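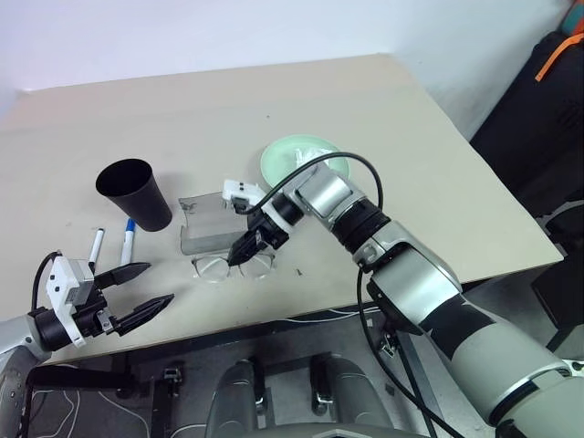 Friday, November 16, 2018

Day 5 with the Kekotano kit and I have stopped saying good morning to it. That went on longer than I'd like to admit.

The trial ends when the rental does, and Reltitz want a written verdict before they ship the next batch of kits to anyone else. I agreed to this in September, when November sounded like a month with a lot of free time in it. The fee covers my coffee and a small part of my dignity.

Today was the tidying program. Kuvance, who write the software side, call it "Clear Surface" and list it on the order form as a paid add-on, right under the spare gripper fingers. You put a few ordinary things on the table and the two arms are supposed to deal with them. The manual suggests items "typical of your household," so out came a pair of glasses, a black cup, a green plate and a tissue. I can't say my household looks worse for being represented this way.

The glasses are what I lose sleep over. Clear frames, clear lenses, a beige table. I have trouble finding them myself, and I've had a lot more practice. The brochure has a line about "transparent and reflective objects" that sounded very sure of itself when I read it on the couch. Sitting next to the stop button, I read it again and noticed the word "supported," which could mean nearly anything.

I did get the speed setting sorted out. Out of the box it's on 3, and at 3 you could knit. Page 168 of the manual tells you how to raise it and page 934 of the same manual (it is a PDF, thank God, or I'd need a second table) tells you not to. I wrote to support to ask which page wins. They answered inside the hour, very politely, and said both.

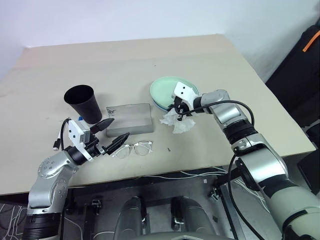 Right arm on the tissue, left arm open beside the glasses.

Notes for the write-up, before I forget. The cables loop up over the grippers and I keep wanting to tuck them in like a shirt tag. The Lüthi grippers cost extra and I think they're worth it, though I'd like to see a softer finger in the box for people who own anything nice. The black fingers look like something from a dentist's drawer. Setup instructions good, apart from the step that refers to a bolt by a letter that isn't on the bolt bag. Price: I have left a blank and will come back to it when I'm feeling calmer.

What I still can't decide is who buys this. A lab, sure. A school with a generous parent. A person with one table and a cup could clear it between sips. But I sat there all afternoon watching and let my lunch go cold, which I can't say about the dishwasher - and I paid full price for the dishwasher.

Tomorrow I have to fill in the satisfaction form. There's a box for "Would you recommend this to a friend?" and I need to think about which friend.

Out of milk again.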